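首页 > 加入我们 > 招募中

招募：夹爪示范员（全职与兼职），以及“换手计划”参与者

发布部门：Vukside 楼宇服务 · 流程与自动化组
工作地点：Testa 大厦 1708 室
班次：早班、午班可选
状态：开放报名，招满为止

先说我们是谁

Vukside 做的是写字楼里那些没人会专门写进年报的活儿：早上开门前把会议室恢复原样，白板擦干净，上一场会留下的纸收好、分好、送回去，椅子归位，插线板理顺，下午再来一遍。Testa 大厦的会议楼层由我们负责，日常班组里有做了很多年的老员工，也有去年刚进来的年轻人。

从今年开始，我们和做机器人的 Drarel 一起，把其中一部分重复动作交给机器去学。项目内部叫 Miker，大家叫顺口了，连排班表上都这么写。Miker 要学的第一批动作都跟白板有关：把纸贴上去、取下来，移动磁扣，把东西放回槽里。听着简单，真要一步步教，才发现我们每天顺手做掉的事情里藏着那么多讲究！纸角翘了怎么捏，磁扣吸得太紧从哪边推，纸薄的时候用几分力，这些全在手上，操作手册里一个字都没有。

所以我们需要人，需要手上有活儿、愿意慢下来把活儿再做一遍的人。

这份工作每天在做什么

示范员双手各握一把手持夹爪，用夹爪代替手指，完成一张任务单上的动作。夹爪上的相机会把过程录下来，Drarel 的同事拿去训练机器。任务单目前一共 205 条，从“把白板上的一张纸换个位置”到“两手配合，一手按住纸，一手放磁扣”，难度差别很大。新人从单手任务开始，熟了再上双手。

一个典型的早班是这样的：八点半到岗，领夹爪，检查开合是否顺畅，和搭档对一遍当天的任务单。九点开始第一轮，两人一组，一人操作，一人复位并记录。每做满一轮就换人，手腕不舒服随时可以提前换，记录表上有一栏专门写这个，请放心写。十一点收工前留出时间，把当天觉得别扭的动作讲给大家听。下午的班节奏相同，只是任务单换一批。

最后那段讲给大家听的时间，是我个人最喜欢的部分。有一次我们为了“纸该从上边取还是从侧边取”聊了很久，做清洁的同事、做文印的同事、Drarel 的工程师各有各的做法，最后三种都写进了任务单，让机器都学一学。

具体职责：

按任务单使用手持夹爪完成示范，动作自然，速度以自己平时干活的节奏为准；
与搭档轮流负责复位：白板、纸张、磁扣回到起始位置；
填写记录表，标出失败、中断和需要重做的段落（失败的段落也有用，请不要偷偷删掉）；
对任务单提修改意见，尤其是跟实际工作对不上的地方；
入职满一个月后，参与带新人；
机器上楼试运行期间，轮值陪同，判断哪些活儿可以交给它，哪些还不行。

我们想找什么样的人

学历和专业不设要求。做过保洁、文印、会务、仓库、客房、餐厅前厅，或者任何靠双手吃饭的工作，都非常欢迎，请在报名时把你最拿手的一个动作写出来，写细一点。“我叠餐巾很快”可以，“我叠餐巾时左手先压住对角”就更好了，我们看到这种句子会很高兴。

需要你做到的：
能站着或坐在地上工作一段时间，中间有休息；
双手活动正常，左撇子特别欢迎，现在组里右撇子太多；
愿意被问“你刚才为什么这么拿”，也愿意反过来问别人；
能看懂中文任务单，会用手机填表。

用过夹爪或遥控设备算加分，没用过完全没关系。培训两天，全程计薪。

名额与待遇

本次招 8 人，全职和兼职都有，具体比例看报名情况再定。

兼职每小时 135 元，培训期同价。全职按月薪执行，面谈时给出书面数字，不会让你猜。工作餐由公司提供，兼职满半天即可领取。手腕和肩颈的理疗可以报销一部分，标准写在合同附件里。

Vukside 现有员工可以内部报名，转岗期间保留原岗位和原工龄，试过以后想回去，跟班长说一声，下个排班周期就回。已有同事回去过，也有同事回去之后又来了，两头都欢迎。

大家最关心的：机器来了，人怎么办

这个问题每场说明会都有人问，我希望在招募页上就先答一遍。

Miker 上线后，会议室班组的工作一定会变。清白板、收纸这类活儿，计划先交给机器在夜间做，人第二天早上检查。夜班因此会减少，这是实打实的变化，有人盼着，也有人不愿意，因为夜班有补贴。公司和班组谈过几轮，目前定下来的是：因 Miker 减少的夜班，原来的夜班补贴在过渡期内照发，过渡期多长、之后怎么办，还在谈。没谈完的事情我不会写成已经谈完。

新增的岗位有三类：示范员，就是本次招的；陪同员，机器在楼层里干活时跟着，出了状况接手；还有任务编写员，负责把现场的活儿拆成一条一条的任务。任务编写员目前全部从示范员里产生，Nives Parisi 就是这么过来的，她在会务组干了六年，如今任务单上每一条改动都要经过她。

她跟我讲过一段话，征得同意放在这里：“我以前觉得摆会议室没什么可说的。教机器的第一周，我写了满满一本，光是怎么把一张皱了的纸弄平就写了两页。后来我回家叠衣服都开始留意自己的手。”

也有让人头疼的地方。同一个动作反复做，会烦。夹爪没有手指灵活，头两天几乎每个人都急得想直接上手抓。记录表填多了也枯燥。我们一直在缩短单轮时间，增加任务的变化，效果因人而异，来试一次就知道自己合不合适。

关于录像

示范过程会被录下来，这是工作的一部分。请在签字前看清楚下面几条：

录像用于训练和改进任务，不用于考勤，也不用于个人绩效评比；
人脸在交付前做模糊处理；
你可以要求查看自己参与的段落，也可以要求撤回，撤回不影响当天工资；
录制区在 1708 室内划定，休息区不录。

想到撤回要打报告、找领导签字就头大？不用，给 Sveva Marino 发一条消息，写上日期和班次即可。

另外招募：“换手计划”参与者

如果你不打算换工作，但你的工作场所也在引入自动化，我们同样很想认识你！

“换手计划”是一组小型交流活动，每月一次，安排在周二傍晚六点半。参加者来自不同行业，聊各自岗位上什么被机器接过去了，什么留在人手里，什么是新冒出来的。上一期来了做药房分拣的、做酒店布草的，还有一位在图书馆负责还书上架，她讲自动还书机装好以后，读者开始直接找她聊书，她的班反而变忙了，忙得挺开心。

参与方式有两种。一种是只来聊，一次也行，每次都来也行。另一种是上手体验，用夹爪完成几条入门任务，再谈谈感受。体验部分按兼职时薪付酬，只聊的部分提供晚饭和交通补贴。我们会整理每一期的谈话纪要，发出去之前先请说话的人自己过目，不想留名就不留名。

特别想邀请班组长和排班的人。机器来了以后，排班表怎么画，谁跟谁搭，早会讲什么，这些事情往往落在你们身上，讨论的时候却常常没把你们叫上。

报名流程

第一步，填写报名表。会问你做过什么工作、方便的时段、惯用手，以及前面提到的那个拿手动作。不需要简历，愿意附也可以。

第二步，电话聊一聊，时间不长，主要是互相问问题。请提前想好你要问我们什么。

第三步，来 1708 室试做半天，计薪。会有一位现任示范员带你，从单手取纸开始。试做看的是你愿不愿意琢磨、会不会跟搭档商量，掉几次东西都正常，我第一次试的时候磁扣掉得满地找。

第四步，双方当天或第二天给答复。我们给答复，你也给，哪一边说不合适都行，说一句原因就更好，方便我们改。

试做当天请穿方便活动的衣服和鞋，长发扎起来，手表和手链先摘下，免得碰到夹爪。1708 室的椅子是普通办公椅，有些任务坐在地上做更顺手，介意的话请告诉带班的同事，可以换成站姿任务。

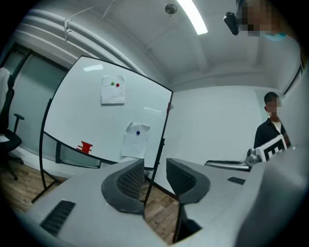
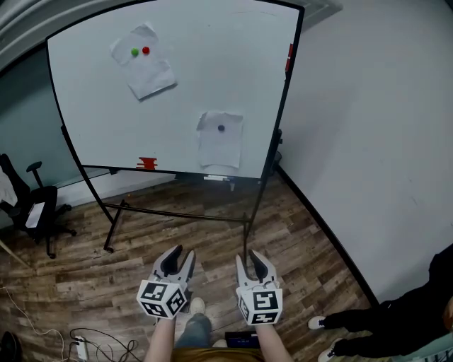
常见问题

可以和朋友一起报名吗？
可以，而且很推荐。搭档之间熟一点，开口指出“你刚才那下太快了”会轻松很多。报名表里有一栏写搭档姓名，我们尽量排在同一班。

年纪有上限吗？
没有。做得久的人手上那些习惯，正是我们最想学的。

我眼神不太好，行不行？
戴眼镜完全可以。任务单可以打印成大字版，报名时勾选即可。

兼职每周至少来几次？
两个半天。再少的话，手感容易断，每次都要重新适应夹爪，你自己也会觉得累。

做示范员会影响以后找别的工作吗？
我们会给每位示范员出具工作说明，写清楚做过哪类任务、是否带过新人、是否参与过任务编写。已经有同事拿着它去应聘别处的设备培训岗了。

Drarel 会直接雇用我吗？
合同与 Vukside 签订，Drarel 的同事在现场一起工作，不负责排班和考勤。

能不能先来看看，再决定报不报？
能！工作日下午三点到四点可以参观，提前一天留言即可。参观时想握一握夹爪也没问题，跟带班的说一声就行，组里的人都爱显摆自己会的那几招。

联系人

示范员岗位、录像与撤回事宜：Sveva Marino
任务单与“换手计划”：Nives Parisi

请在 Vukside 网站“加入我们”页面底部点击留言，标题注明“示范员”或“换手”。大厦前台也有纸质报名表，填好交给前台，或者直接塞进 1708 室门口的信箱，每天中午有人取。

相关职位：楼层陪同员（夜间） | 会务班组长 | 文印室兼职

返回职位列表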